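Keeping Kitchens Cooler: How People in Small Flats Cook in Hot Weather

Student project report, Home and Environment module
Submitted Feb 13, 2024

1. Why I chose this topic

My flat in the Kotar building has a kitchen without a window. In summer the room gets very warm when dinner is being made, and the heat then moves into the living area, where it stays for the evening. Several people on my floor had the same complaint. I wanted to find out how much of this heat comes from cooking and whether small changes in habit make a difference.

My question was: what do people in small flats do to keep the kitchen cool, and which of these things lower the temperature in the room?

2. Method

The project had two parts. The first was a paper questionnaire, left in the entrance halls of Kotar and the neighbouring building, Hakala. I got 71 answers back. The form asked what people cook on, how often they use the oven, whether they use lids, and what they do differently on hot days.

The second part was a set of measurements in my own kitchen. I bought a cheap room thermometer and hung it on the wall opposite the cooker at head height. I cooked the same meal (rice and a vegetable stew) in different ways and wrote down the temperature before I started, when the food was ready, and half an hour later. I did 13 cooking sessions in total. The door to the hall was shut each time unless the session was meant to test an open door.

I kept the amounts of food and water the same. The starting temperature of the room could not be kept the same, so I compared the rise in temperature and left the final figure out of it.

3. Results of the questionnaire

Most people who answered cook a hot meal every day, including in summer. The most common change in hot weather was to stop using the oven. Many wrote that they move the main meal to later in the evening, and a smaller group said they cook early in the morning and eat the food cold.

Lids were a surprise. A lot of people own lids that fit their pans but do not use them, mainly out of habit or from fear of the pot boiling over. Extractor hoods were also used less than I had expected. The usual complaint was noise. In Hakala the hoods only filter the air and blow it back into the room, so they take away grease and some smell but leave the heat and steam where they are. Not everyone who lived there knew this.

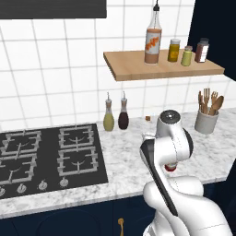

The type of hob also came up often in the free comments. People with gas said that the room heats up quickly. People with older electric plates said that the plates stay hot long after the food is done. Only a few had induction, and they were mostly pleased with it, though two had needed to buy new pans.

4. Results of the measurements

Using a lid made a clear difference. With the lid on, the stew could simmer on the lowest setting, and the room warmed up by about half as much as it did with the lid off. The air also felt less damp, but I had no way of measuring that.

Turning the plate off early and letting the rice finish in its own heat worked well too. The rice tasted the same. This was the easiest change and I have kept doing it.

Opening the door to the hall lowered the kitchen temperature but raised it in the living room. It spreads the heat through the flat and does not get rid of it. A fan placed in the doorway gave the same result, only faster.

The oven was the worst case by far. I used it in one session only, and half an hour after I had switched it off the room was still getting warmer.

5. Problems with the project

The measurements were made in winter, with the heating turned off in the kitchen. A summer test would be better, and I would like to repeat a few sessions when it is warmer, starting in April. One kitchen is also too few to say anything about other flats. The thermometer only shows whole degrees, so small differences between sessions could not be seen.

The questionnaire should have asked how many people live in each flat. Someone cooking for five will use the hob for longer than someone living alone, and I cannot separate the two in my answers.

6. What I would suggest to residents

Use a lid whenever the recipe allows it. Turn off electric plates a few minutes before the food is ready. Keep the oven for cooler days. Find out whether your hood leads outside, and if it does, switch it on before you start cooking and leave it running for a while afterwards.

A one-page sheet with these points has been put up in both entrance halls. The completed questionnaires are in a folder that I have handed in with this report, together with the table of temperatures.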